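The Cable Fault, Written Down

9th March

I promised Valentin Sabatier I would write this up while I still remembered the order of events. He runs the other cell, and he lost a day in November to something that sounds a lot like it. His notes from then were four lines long and one of them was a phone number, so I am trying to do better.

The fault was on the arm we call Tundus. It had been running a pick and place routine since the morning, left tray to right tray, with the wrist camera checking each part before the jaws closed. The counter said 1,382 cycles when it stopped. There was no crash and no noise. The arm halted over the left tray with the jaws open, and the log said the gripper had missed its position report.

I cleared it and restarted. It ran for 416 cycles and did the same thing. I cleared it again and it ran for 10.

My first guess was the power supply, because we had trouble with one last year and I tend to blame whatever hurt me last. I put a meter on the output and left it there while the routine ran. The voltage didn't move when the fault came up. I swapped the supply for the spare anyway, which took forty minutes because the spare had the wrong connector on it, and the fault came back on the new one too.

My second guess was software. We had updated the Ngui driver two days earlier, and the release note said something vague about timing. I rolled it back to the old version. That looked like a fix for most of an afternoon. I went home pleased with myself and left a note on the bench saying it was the driver.

It wasn't. The next morning the arm stopped again, and this time it stopped in a worse way. The position report dropped out while the jaws were closing. The controller held the last good value, decided the jaws were still open, and kept asking for more current. The part in the tray was a thin plastic housing and it cracked. My hand was on the edge of the tray, a few inches away, because I had been straightening the parts while the routine was paused and had started it again too early. I wasn't hurt. I pressed the stop and sat down for a minute.

That is the part I most wanted to write down. Until then I had been treating this as a nuisance fault, one that stops the machine and wastes time. I had cleared it so often that I had quit reading the message. A lost report while the jaws are open is a nuisance. A lost report while they are closing is a different thing, and the message on the screen is the same for both.
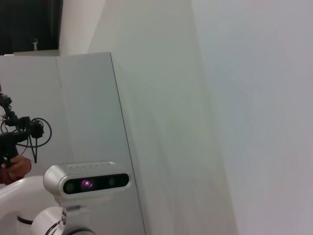

After that I left the arm powered down and went through the wiring with a meter and a flashlight. Every connector looked good. I unplugged each one, looked at the pins, and plugged it back in. I checked continuity on the gripper cable from end to end and it was fine. I checked it again while bending the cable by hand, a little at a time, and close to the strain relief the meter flickered. If I held the cable straight, it was fine. If I bent it toward the wrist, the signal line opened.

The outer jacket had no mark on it. I cut it open afterward and one of the thin conductors had broken inside its own insulation. The two ends were touching most of the time. The routine bent that spot twice in every cycle, and the longer it ran, the worse the contact got. That also explains why rolling back the driver seemed to help. I had moved the cable out of the way to reach the keyboard, and it happened to settle in a kinder position.

The replacement is a Tronier cable rated for flexing. The old one was ordinary hookup cable that I had put on as a temporary measure and then forgotten. I clamped the new one farther back and gave it more slack, so the bend is spread over a longer length. It has done 2,111 cycles since then with no missed reports. I would like to see a lot more before I call it closed.

I changed three other things. The controller now treats a missed report during a close as a hard stop and cuts the motor current, where before it kept the old value and carried on. The current limit on the jaws is lower, low enough that it can't crack a housing. And the restart needs two presses, with the second button mounted where you can't reach it with a hand in the tray. Valentin thinks the second button is too much. He has to walk around the bench to use it — so do I, and I am leaving it there.

The Zidska log viewer also needs work. It shows the fault code and the time, but it doesn't show what the jaws were doing, and I had to pull that out of the raw file by hand. I have started on a script that adds a column for it. If I had seen that column on the first day, I would have noticed that every stop came at the same point in the wrist rotation.

The cracked housing is on the shelf over my desk. The cut cable is in a bag next to it, for when Valentin comes by to look at the break.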